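Mounting a gray board on aluminum extrusion — best way?

doolan_shed
I'm putting up a flat gray board in front of a wall of upright aluminum profiles, with one long beam across the top. Love this stuff so far, it's like building sets for grownups! My beam tilts a bit though. Fix that first, or hang the board and adjust later?

3 comments

Rirnstead
Beam first, every time! Loosen one end, level it, snug it up, then check again. Mine took 4 tries and I enjoyed all of them. 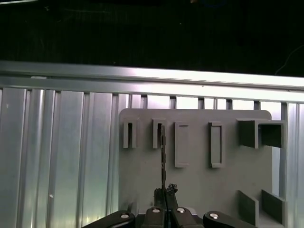

Do the bolts for the board need to go in before the beam is closed up?
Drop-in nuts can go into the slot at any point, but plain slide-in nuts have to go in from an open end.

Oh, and round the corners of the board if you can — so much nicer on your sleeves. I space my bolts 200 mm apart and it feels solid as a rock.

12 shares

jorkell40
what he said about the beam. also get a longer level, the little ones lie

Share · 2 comments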